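Watel's plate-washing policy: what the 94-page hand-out leaves out

The August release of Watel's manipulation stack came with a bold line from Reto Baumgartner's planning team: the learned policy now "handles washing-up end to end". I have spent a fortnight with the logs and the code, and I would put it less grandly. It handles a pink plate, a yellow sponge and a white basin, as recorded by the people holding the grippers.

The set holds 2,173 recorded passes. After the filter in Irner has thrown out those with broken tracking, a good deal of what remains is very alike, and the filter itself deserves more attention than it gets. It drops a pass when the gripper pose jumps between two frames. Fine. But a pose can drift slowly and never jump, and a slow drift goes straight through.
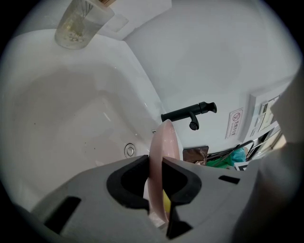 Kazuhiro Amano, who wrote most of the filter, told me the drift is "within what the controller can absorb". Perhaps. I asked for the number behind that and got a plot with no units on one axis. Glossy surfaces are where I would look first. White tub, shiny plate, light bouncing off both -- the wrist view has little texture to hold on to, and the tracker has to get its bearings from whatever sits round the edges. Move the bags and the rack and I suspect the error changes. The team has not tried it.

Then there is the matter of the pixel values. The loader in Ruchti clips anything at 255 and carries on without a warning. Heidrun Widmer raised this in the spring and was told it made no difference to the success rate. The success rate was measured on 214 held-out passes from the same basin, so I am not sure what difference it could have shown.
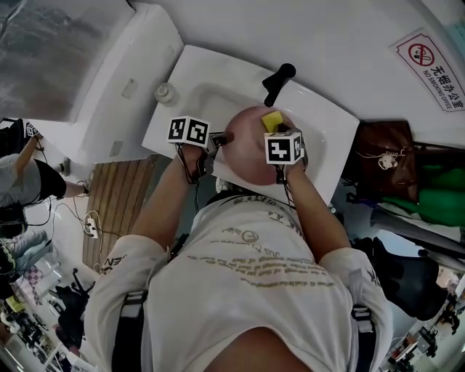 Two-handed work is the harder claim. The planner treats each arm as its own problem and lines them up afterwards with a shared clock. When one hand steadies something and the other scrubs it, force matters more than timing, and there is no force channel in the data at all. Attila Szalai's answer is that the policy picks it up from how the motion slows on contact. I would like to see that tested with a heavier plate before I believe it.

Credit where due: the replay tool, Jultemow, is very good. It steps through the wrist and head views together, and it found 4 bugs in my own code in one evening. I would take it without the rest.

Zdislava Holub is running the stack on a different sink next month, with the clipping switched off. Her logs will be shared with subscribers when she has them.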